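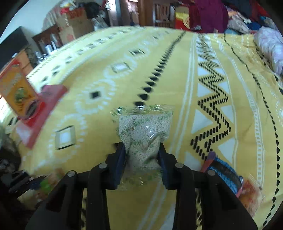
肖艾布·安萨里(Shoaib Ansari)说,他并不反对有人来封井,封井这件事他从年轻时就盼着,盼到如今头发白了一半,他只是想请来的人先到他家院子里坐一坐,喝口茶,听他讲清楚那口老井到底在什么地方,因为图上画的那个点,离真正的井口还隔着一道水渠和半片杏树林呢。

2026年4月21日 本报驻科塞尔记者

科塞尔(Koser)镇外的卡卡海尔(Kakakhel)河谷里,散落着上世纪勘探石油时留下的一批旧井。打井的公司早就换了好几回名字,后来干脆找不到了,井却还在那里,有的立着一截生锈的套管,有的盖着一块水泥板,还有的已经被庄稼和荒草遮得严严实实,只有放羊的孩子才说得出方位。如今接手这片区块的尤索拉(Jusora)能源公司宣布,将从6月起分批封堵其中的12口,并恢复井场周围的土地。消息传开以后,河谷里的人谈论的多半是这件事,茶馆里谈,磨坊里谈,送孩子上学的路上也谈。

按照尤索拉公司贴在镇公所门口的告示,第一批封堵的旧井都在河谷东岸,离镇子约15公里,通车的土路只修到一半,剩下的一段要沿着干河床走。施工由钻井承包商格杜索夫(Gedusov)承担,设备在开工前运到,先清理井口,再检查井筒里有没有堵塞和残留压力,然后分段注入水泥,等水泥凝固、试压合格之后,才把地面以下2米以内的套管割掉,焊上钢板,回填泥土。告示用了两种文字,字印得很小,有位老太太站在跟前看了半天,最后还是请路过的小伙子从头到尾念了一遍,念完她又请人家把讲水的那一段再念一次。

说起来,大家最关心的也正是水。卡卡海尔河谷一年里有大半年靠浅井和几眼泉水过日子,浇果园、饮牲口、做饭洗衣都是它。东岸有几户人家多年来一直说,自家井里的水在夏天会有一股油味,面上偶尔还浮着一层彩色的光,烧开了味道也散不尽。这股味道究竟从哪里来,过去一直没有定论。有人说是旧井套管锈穿了,深处的盐水和油顺着缝隙往上走;也有人说是当年井场边上挖的泥浆池没有清理干净,雨水一泡就往下渗。两种说法都有道理,也都有人坚持了很多年,坚持到后来,两边的孩子都结了亲,老人们坐在一张席上吃喜酒,还是要为这个争上几句。

尤索拉公司这一回答应,开工之前先给东岸的水井逐一取样,封堵结束以后再取一次,两次的结果都送到各家手里。公司已经向河谷里的454户人家寄出了通知和一张登记表,请他们写明自家水井的位置、深度和平常的用途,要是愿意让人进院子取水样,就在下面签个字。登记表最后留了几行空白,写着“其他您认为我们应当知道的情况”。据负责收表的镇公所窗口说,交回来的表里,这几行大多写得满满当当,有些人写不下,还另外附了纸,有一家连祖父当年给勘探队赶骆驼的经过都写上了。

安萨里那一份就附了三张纸。他在纸上画了自家的院墙、水渠、杏树和老井,水渠从哪里拐弯,哪棵树是哪一年补种的,都标了出来。他说公司手里的那张图是从老档案里描下来的,当年测量用的基准点是河边一块大石头,后来发了一场大水,石头往下游挪了地方,再照着它去量,自然就偏了。他跟前来登记的年轻人把这个道理讲了两遍,年轻人听得很认真,拿本子记了,还跟着他走到林子里,拨开草看了那截套管。安萨里说,看过就好,看过心里就有数了,往后谁来问他,他都还可以再领着走一趟。

尤索拉公司在书面答复中承认,旧档案里的井位坐标存在误差,有几口井的出入还不小,因此正式进场之前会重新做一次地面测量,必要时用磁力仪来寻找埋在土里的套管。答复里还说,公司欢迎熟悉情况的居民带路,带路的人按天付给酬劳,牲口和车辆另算。至于酬劳究竟是多少,答复里没有写,记者追问之后,对方表示还在商量,定下来会另行张贴。

钱从哪里来,也是镇上人常常问起的一件事。按照区块转让时签下的协议,接手的公司要连同前人留下的旧井一起接过去,封堵和复垦的费用须预先存进一个专门的账户,做完一口,验收一口,才能支取一口的钱。这样的安排在别的油区早有先例,可是在卡卡海尔还是头一回真正用上。镇上开五金铺的掌柜听完记者的解释,想了一会儿,说这就跟他给人打铁门差不多,门装上去能关严了,才好意思收尾款。他接着又问,那要是公司做到一半不做了呢?协议对此也有规定,账户里剩下的钱归地方主管部门支配,由主管部门另请承包商把活做完。掌柜点点头,说这一条倒是写得周到,只盼着用不上。

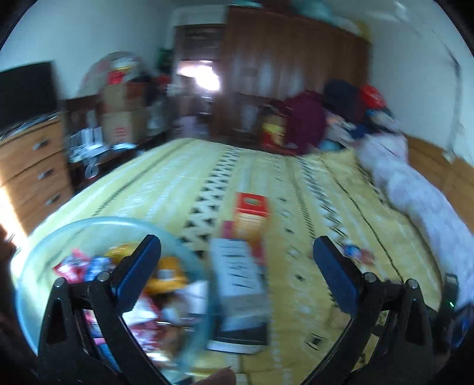

能源与矿产 | 河谷消息

除了水和钱,还有一件让人放心不下的事,就是路。从镇上到东岸的那条土路,平时走的是拖拉机、驴车和接送学生的小面包车,路面窄,会车的时候总得有一方先退到路边的豁口里去。格杜索夫的水泥车和修井机都是大家伙,一旦进场,来来回回要走上好些日子。住在路边的几户人家担心尘土落在正晾晒的桑葚和杏干上头,也担心孩子放学时正好碰上车队。6月恰恰是杏子下树的时节,家家户户的屋顶上都铺着席子,风一吹,什么都往上落。

格杜索夫方面说,车队会避开早晚上下学的时间,经过村庄时放慢速度,天旱的时候安排洒水车跟在前头。干河床的那一段要先垫一层碎石,碎石从镇子西边的采石场拉来,封井结束以后不再运走,留给河谷里的人用。听到这最后一句,好几位司机都露出了笑容。那段河床年年坑坑洼洼,春天化雪以后尤其难走,车底盘不知道磕坏了多少回,若是真能垫上一层像样的碎石,哪怕只管两三年,也算是一桩好事。有位开面包车的师傅还主动提出,哪几处容易陷车他都清楚,到时候可以先带人去看看,该多垫的地方多垫一些。

也有人惦记着活计。河谷里的年轻人大多在外头打工,逢年过节才回来一趟,家里老人总盼着附近能有点事情做。尤索拉公司说,封井这种活技术性强,井上的岗位要由持证的熟手来干,不过平整土地、修围栏、看守器材、做饭这些事,会优先从当地雇人。报名的地方设在镇公所旁边的那间屋子里,登记水井的表也交到那里,所以这些天门口总有人进进出出,有来交表的,有来报名的,也有什么都不办、只是顺路进来打听打听的。窗口里的人倒也不嫌烦,问什么答什么,答不上来的就记下来,说过两天再来听信。

土地怎么恢复,告示里写得比较简略,只说“恢复至与周边相近的状态”。可是周边是什么状态,每一处都不一样。有的旧井在麦地中间,有的在牧场边上,还有的像安萨里家那样,四面都是果树。对种麦子的人来说,把土填平、压实、铺上一层熟土,来年就能下种;对养果树的人来说,事情就要麻烦得多,杏树的根伸得远,机器从树底下开过去,伤了根,当年看不出来,第二年叶子黄了才知道。安萨里的意思是,能不能把井场的范围缩小一些,机器从水渠那一头进来,虽然要多绕一段路,却可以少碰几棵树。他说那几棵树是他父亲手里种下的,结的果子不大,晒成杏干却特别甜,镇上好些人家都吃过。

公司对这个要求没有当场答应,也没有拒绝,只说测量队进场的时候会一并看看。按照封井的规矩,井口四周总要留出足够的地方摆放设备,万一井里有气,也需要有人员撤离的空间,这一点马虎不得。不过记者翻看了施工说明,里面提到较浅的井可以使用小型修井机,占地比标准设备小得多。安萨里家附近的那口究竟算不算较浅,要等井筒检查过了才知道,老档案里关于它的那一页纸受过潮,深度那一栏的字迹已经认不清了。

东岸还有几口旧井没有列入第一批。公司解释说,这些井有的井况不明,有的位置至今没有找到,需要留到下一阶段再处理。家住附近的人听了难免有些着急,生怕第一批做完以后,后面的就没有了下文。对此,地方主管部门的答复是,没有列入第一批的旧井同样在协议的范围之内,费用也同样要预先存入账户,只是时间上往后排一排。主管部门还请居民不要自行去挖掘或者焊接井口,也不要在旧井附近生火,发现冒气、冒水或者闻到刺鼻的气味,就离远一些,及时打电话到镇公所。从前有人拿旧套管拴牲口,也有人在水泥板上晒粮食,这些习惯最好都改一改。

记者离开河谷的那天下午,路过东岸一口立在坡上的旧井,套管上还能看出当年焊上去的编号,只剩下后半截。坡下的田里有人在放水浇地,说他小时候听老人讲,打这口井的时候全村人都来看热闹,夜里井架上亮着灯,从对岸也望得见,大家都以为往后的日子要不一样了。后来井里没有出多少油,人撤走了,灯也灭了,留下这么一截铁管子。问他对封井怎么看,他说封了好,封了以后这块坡地还能种点苜蓿,就是不知道头一年该不该上肥,想找个懂行的人问问。

尤索拉公司表示,开工前还会在科塞尔镇上办一次说明会,届时格杜索夫的工程师也会到场,把封井的步骤和取水样的办法当面讲一遍,时间和地点另行通知。还没有交登记表的人家,可以在说明会当天带来补交,手头没有表的,现场也有空白的可以填。行动不便的老人可以托邻居代交,只要表上写清楚水井的位置,再留一个找得到人的电话就行。

安萨里说,说明会他是一定要去的,图他也会再画一份大一点的带上,上回那几张纸太小了,水渠拐弯的地方没有画清楚。

相关消息
卡卡海尔河谷东岸水井登记表:领取与交回办法
科塞尔至东岸土路将垫碎石,过往车辆请留意慢行
旧井封堵的费用由谁承担:区块转让协议要点
杏子收获在即,果农盼施工车队错开晾晒时段
镇公所提醒:切勿在废弃井口附近生火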